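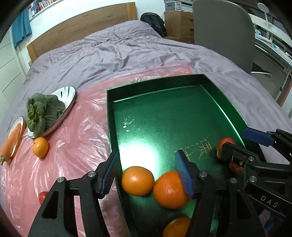 3.2 Surfaces and layout

Second round of home sorting, write-up as of Jun 14, 2024. Same households as January, all in Flirnonstead, minus the one that moved. Five homes left. Small sample, we know.

Most kitchens in the set have under a metre of free counter. Once the dish rack is out there's nowhere to lay a week's fruit and veg flat, so people go elsewhere: table, floor, bed. We coded the surface first and the container second. The bed turned up more than the pilot at Draltlow had led us to expect, and the coding sheet had no box for it. Added by hand.

A bed is a poor surface in one way, it gives. Round produce rolls to wherever the duvet dips. A plastic sheet on top keeps the bedding clean but doesn't flatten anything, it creases, and an orange will sit quite happily in a crease. We treated sheet plus duvet as one surface type (S4) and did not try to seperate them.

Layout was coded from the sheet outward. In Figure 2 the round things are out loose on a pink sheet, oranges and red produce mixed with one plum, while the carrot has a plate to itself. Greens have their own plate too. The green tray is off to the side. We call this pattern "loose round, plated long" and it matches the type described by Van den Broek for tabletops, more or less. Colour grouping scored low for this layout — the reds are not kept together, nor are the oranges.

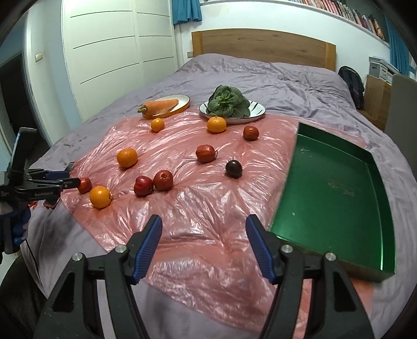 Containers next. Anything with a raised side counted as a container, plates did not. That rule was argued over and we may drop it, as a plate with leafy greens on it does hold them in place well enough. Shallow trays were preferred to bowls in the interviews. Reasons given: can see everything, nothing gets buried, soft stuff doesn't end up under hard stuff. Trays and tins kept from gifts were common and were coded by shape only. Upper limit for a single item was set at 600 g, so no melons or whole squash.

Tomatoes were the awkward case. Botanicaly a fruit, shopped for as a vegetable, and stored with either. Hamo's home sorting list puts them with fruit, ours follows the household. Where a household gave no rule we left the cell blank. Blank cells are kept in the totals, see Table 3.

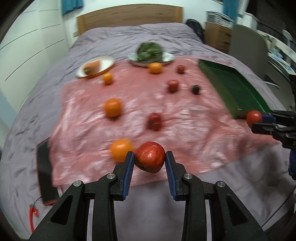
Should tomatoes and oranges share a tray?

For sorting, they can. For storage we'd move the ripe tomatoes to a single layer on their own, stem end down, as they mark easily and the oranges are heavier. Households that mixed them were coded M and not marked down for it.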